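Praltetti, Saturday, still at it

The planner had been thinking for 34 seconds. Too long. I watched the little bar crawl and ate the heel of someone's sandwich.

Build twelve. Ryu was what we called the stack, the whole lot of it, perception on top, control underneath and in the middle a planner I'd written in a fortnight and been sorry for ever since. It wanted the round bun. It knew where the round bun was. Confidence 100, pose fine, mask fine. And still it sat there, picking over grasps like a man choosing a tie.

I'd killed the logging at four. Bad idea. Put it back at five. Worse, becuase now I could read it.

grasp rejected. grasp rejected. collision, basket rim.

Rim? The bun wasn't anywhere near the rim.
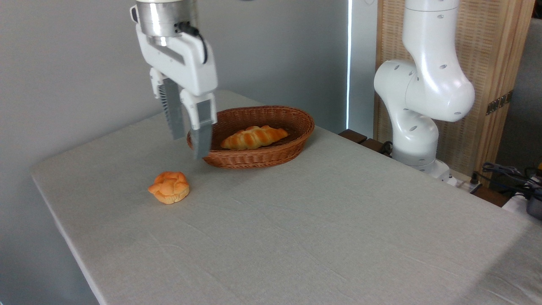
Andix said over the headset that it would be the padding. It was always the padding, she'd told Lakidine the same in April, you blow every obstacle up by a safe bit and then the safe bit eats the table. Had I looked at the padding?

I had not looked at the padding.

Opened the config. Scrolled. There it was, inflation, 100, and no unit after it. Millimetres, the file said further up. I'd meant ten. I'd typed it half asleep, with the kettle going, and for three weeks the poor thing had believed in a basket the size of a dustbin.

"Well?" said the headset.

"Looking," I said.

Took out a nought. Saved. Rebuilt, which took an age, and the fan in the old tower came on and moaned. Outside a bus went by with its lights on and noone in it.

Planner up. Scene loaded. I put my hand on the stop button, out of habit, and pressed go with the other one.

The bar went straight across. One path, green, short.

"It's got a plan," I said.

"Run it slow then," she said, and I did.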